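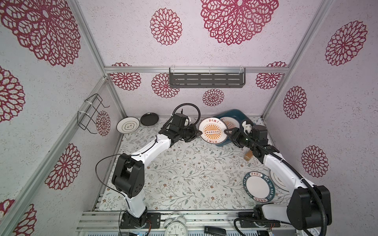
Review: the Vivisach handbook for small robot cells, second edition

I've been setting up two-arm tabletop cells for a few years now, mostly for household chores like racking plates and clearing tables, and I've bought more safety guides than I care to admit. Most of them are written for somebody with a fenced-off factory floor and a full-time safety engineer. The Vivisach handbook is for the rest of us, and I like it a lot (with a few gripes, which I'll get to).

It's a fat thing, 413 pages, spiral bound so it stays open next to the keyboard. The author is Inese Urbonaitė and she writes like she has swept up plenty of broken dishes. The first chapter is all about what goes on the table before the power goes on. Write down every object in the cell, where it starts, where it's allowed to end up. I used to skip that step! I don't anymore, especially with plates, where a pale rim on a pale tablecloth can fool you even when you're standing right over it.

My favorite part is the chapter on cables. There's a simple rule: move each arm by hand to the far corners of its reach, and look at every loop of cable at every corner before you run a single program. She wants slack at the wrist but nothing long enough to catch on the other arm or on a rack. My friend Kadir tried it on his Jandholm setup and ended up rerouting the lot that same afternoon. She's also pretty relaxed about cable ties for hanging light stuff like dish racks, so long as you tug on each one at the start of a session and swap any that have gone brittle.

The shared space rules are good too. When two arms can reach the same spot, one of them owns it and the other waits, and the handover has to be written down in plain words as well as in code. Sounds fussy. Then you try to explain to a new helper why the left arm has stopped with a plate on its edge, and you're very glad of that sheet of paper.

Now the gripes. The speed section is thin. She tells you to do your first 10 runs slow with a hand on the stop button, fine, but there's hardly anything on how to step up from there, and that's where I have most of my questions. The checklist pages are printed on glossy stock and my pen smears on them (pencil is worse). And the chapter on breakable objects covers glasses nicely but gives stacked plates about half a page, which for my kind of work is just not enough. I'd have traded the long bit about warning labels for more of that.

If you already own the Farik guide, you might wonder if you need both. I use Farik for the wiring and Vivisach for everything a person does with their hands before and after a run. The forms at the back are worth copying even if you read nothing else - I have the start-of-session one taped up beside my desk, coffee ring and all.

Four stars from me. There's supposed to be a supplement coming in November with more on plates and trays, and I've already asked to be put on the list.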